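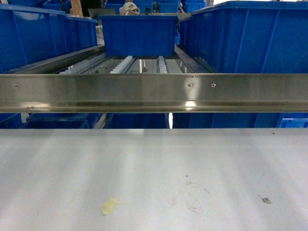

PRESS RELEASE
16 October 2018

Wutow asks packing firms to stop buying benches they do not need

Wutow, which fits out and repairs packing rooms for small firms, today publishes a short report on the packing bench, and it is not kind to the trade that sells them. The report, called Clear the Bench, looks at 13 packing rooms visited over 12 weeks. Its main finding is that most of the money spent on new work surfaces in those rooms made little difference to the people standing at them.

The firm accepts that this is an odd thing for a seller of benches to say.

"We are told every year that a new top will speed things up," said Isabelle Wong, who wrote the report. "I have asked for the proof and been sent brochures. A plain grey top with a stain on it packs a parcel as well as a plain grey top without one. If the bins come down to the right place and the packer can reach them, leave the bench alone."

The report takes a dim view of several popular ideas. One is the deep clean as a cure for slow work. Stains, scraps of tape and old stickers were common on the surfaces visited, and Wutow could find no link between a marked top and a late order. It does say that loose scraps should be wiped away at the end of a shift, as they can end up under a label. Old marks that will not shift are best left, in the author's view, and certainly not scrubbed at with anything that roughens the top.

Another is the belief that roller tracks look after themselves. Blue plastic bins on sloping tracks with white plastic rollers are a familiar sight behind packing benches, and they are often sold on the promise that the next bin will always roll forward. Wutow is not convinced. Staff were asked to write down each time a bin had to be pulled forward by hand, and the sheets came back with 122 entries. The report admits that some sites filled in their sheets with more care than others, so the figure should not be leaned on too hard.

Cloths get a section of their own. In room after room the cloth was kept on top of a bin, where it was handy for the packer and in the way of the next person to reach inside. Wutow suggests a hook. It does not sell one.

The steel rail along the back of the bench comes out of the report rather well. A brushed stainless-steel rail, screwed down, is easy to wipe and can be checked with a screwdriver in a minute or two. The report asks only that somebody does check it, and that missing screws are replaced with the same size.

Two firms that took part, Sinico and Clarine, have since put off orders for new benches. A third, Sultana, read a draft and went ahead with its order anyway. "They may be right," said Wong. "They have taller staff than most and their old benches were low. I would still like to see their figures in a year."

Wutow will go back to all 13 rooms next October to see what has changed - if anything has. Until then it makes no claim that its advice saves time or money.

Clear the Bench is free to read. Printed copies can be ordered from the Wutow office, and packing rooms that wish to join the second round of visits should write to Isabelle Wong at the same address.

ENDS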